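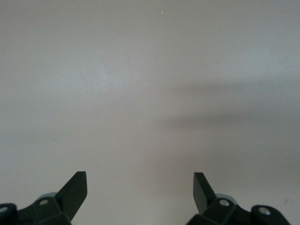
손목 카메라만으로 작업면까지의 높이를 추정하는 노드를 지난달부터 다시 짜고 있다. 기존 버전은 특징점을 뽑아 프레임 사이의 이동량을 구하고, 로봇 팔의 순기구학 값과 맞춰서 스케일을 푸는 방식이었다. 물체가 몇 개라도 놓여 있으면 잘 돌아간다. 문제는 회색 면만 보일 때다. 무늬도 글자도 없는 면에서 검출기가 붙잡을 만한 것은 위쪽의 작고 밝은 점 하나와 오른쪽 아래의 희미한 얼룩 정도이고, 나머지 특징점은 전부 아래쪽 그리퍼 손가락과 은색 나사 머리에 몰린다. 손가락은 카메라와 같이 움직이니까 이동량이 0으로 나온다. 팔은 내려가고 있는데 영상은 멈춰 있다고 우기는 셈이다.

처음에는 이걸 필터 튜닝 문제로 봤다. 칼만 필터의 관측 노이즈를 키우고 기구학 쪽을 더 믿게 하면 증상은 줄어든다. 그런데 그렇게 해두면 물체가 보이는 상황에서도 영상 정보를 거의 안 쓰게 되고, 그러면 이 노드를 돌릴 이유가 없다. 사흘 정도 공분산 값만 만지다가 되돌렸다.

지금 구조는 이렇다. 전처리 모듈 이름은 Honia이고, 영상이 들어오면 먼저 그리퍼 마스크를 씌운다. 마스크는 손으로 그린 다각형이 아니라 그리퍼 모델을 카메라 좌표계로 투영해서 만든다. 손가락 벌림 값이 바뀌면 마스크도 같이 바뀐다. 투영 오차가 있으니 경계를 6픽셀 부풀렸다. 더 부풀리면 손가락 끝 사이의 바닥이 너무 많이 가려지는데, 집기 직전에는 그 부분이 제일 필요하다.

마스크를 씌우고 남은 영역에서 특징점을 센다. 기준값은 60개로 잡았다. 그보다 적으면 영상 기반 추정을 아예 내보내지 않고, 상태 메시지에 LOW_TEXTURE 플래그만 올린다. 예전에는 적은 점으로라도 값을 내고 신뢰도를 낮게 적어 보냈는데, 받는 쪽에서 신뢰도를 안 읽는 코드가 한 군데 있었다. 그 코드도 내가 짠 것이다. 값이 없으면 안 쓰게 되니까 이쪽이 안전하다.

그림자는 따로 골치였다. 사진 오른쪽 절반에 번진 어두운 띠가 그런 경우인데, 두 줄로 갈라져 있고 경계가 흐리다. 코너 검출기는 이런 것을 거의 무시한다. 반면 밀집 광류를 쓰면 흐린 밝기 변화도 움직임으로 잡힌다. 그림자가 팔을 따라 움직이는 경우에는 면이 움직이는 방향과 그림자가 움직이는 방향이 달라서 결과가 엉킨다. 면 자체의 색도 고르지 않다. 위쪽은 좀 차갑고 아래로 갈수록 분홍빛이 도는데, 자동 화이트밸런스를 켜둔 상태라면 이 차이가 프레임마다 조금씩 바뀔 수 있다. 화이트밸런스와 노출은 시작할 때 고정하도록 드라이버 설정을 바꿨다.

광류를 완전히 빼지는 않았다. 영상을 격자로 나누고, 칸마다 그래디언트의 분산을 계산해서 낮은 칸은 버린다. 넓게 번진 그림자는 대체로 여기서 걸러진다. 경계가 날카로운 그림자는 못 거른다. 이건 아직 방법이 없고, 조명을 바꾸는 쪽이 빠를 것 같다.

플래너는 Amer라는 이름으로 따로 돌고 있다. LOW_TEXTURE가 올라오면 하강 속도를 제한하고 마지막으로 믿을 만했던 높이에서 기구학만으로 이어간다. 이 상태로 갈 수 있는 거리는 26밀리미터까지로 막아두었다. 그 거리를 다 쓰면 멈추고, 위로 올라가 옆으로 조금 옮긴 뒤 다시 본다. 옆으로 옮기는 방향은 직전 영상에서 특징점이 가장 많았던 쪽이다. 마지막 기록이 하나도 없으면 작업 영역의 중심 쪽으로 간다. 좋은 방법 같지는 않지만 무작위로 움직이는 것보다는 로그를 읽기가 편하다.

상태 전이에서 한 번 크게 헤맸다. 특징점 수가 기준값 근처에서 오르내리면 플래그가 계속 켜졌다 꺼졌다 하고, 플래너가 그때마다 속도 제한을 걸었다 풀었다 했다. 팔이 덜덜 떨면서 내려갔다. 켜지는 조건과 꺼지는 조건을 다르게 두고, 꺼질 때는 연속으로 몇 프레임을 만족해야 하도록 고쳤다. 흔한 히스테리시스인데 왜 처음부터 안 넣었는지 모르겠다.

재생 도구도 손을 봤다. 저장해 둔 구간 328개를 밤에 한꺼번에 돌려서 이전 결과와 비교한다. 처음 만든 비교 스크립트는 높이 오차의 평균만 출력했는데, 맨바닥만 나오는 구간이 적다 보니 평균에 묻혀서 보이지 않았다. 지금은 구간마다 LOW_TEXTURE 비율을 계산해서 그 순서로 정렬하고, 오차는 최댓값도 같이 찍는다. 표를 위에서부터 읽으면 문제 있는 구간이 먼저 나온다.

재생할 때 주의할 점이 하나 있다. 영상과 관절 값의 타임스탬프가 서로 다른 시계에서 나오는 기록이 섞여 있다. 4월 이전 기록이 그렇다. 정지해 있을 때는 티가 안 나고 팔이 빠르게 내려갈 때만 마스크가 손가락에서 어긋난다. 마스크 밖으로 삐져나온 나사 머리 하나가 특징점을 여러 개 만들어서, 면만 보이는 구간인데도 기준값을 넘긴 적이 있다. 오래된 기록은 읽을 때 시간차를 추정해서 보정하고, 보정이 안 되는 것은 비교에서 뺀다.

남은 일은 적어둔다. 그리퍼 마스크를 투영할 때 손가락 뒤쪽의 밝은 회색 둥근 부품이 모델에 빠져 있어서 추가해야 한다. 지금은 경계를 부풀린 덕에 대부분 가려지지만, 손가락을 많이 벌리면 테두리가 조금 남는다. 면 위의 작은 먼지 같은 점을 추적에 쓸지도 정해야 한다. 점 하나로는 스케일을 풀 수 없어도 옆으로 미끄러지는지 확인하는 데는 쓸 수 있을 것 같다. 다만 렌즈에 붙은 먼지와 면 위의 먼지를 구분하려면 팔을 조금 움직여 봐야 하고, 그 동작을 플래너에 넣으려면 상태가 하나 더 늘어난다. 일단 다음 주에는 부품 모델부터 고치고 전체 구간을 다시 돌릴 생각이다.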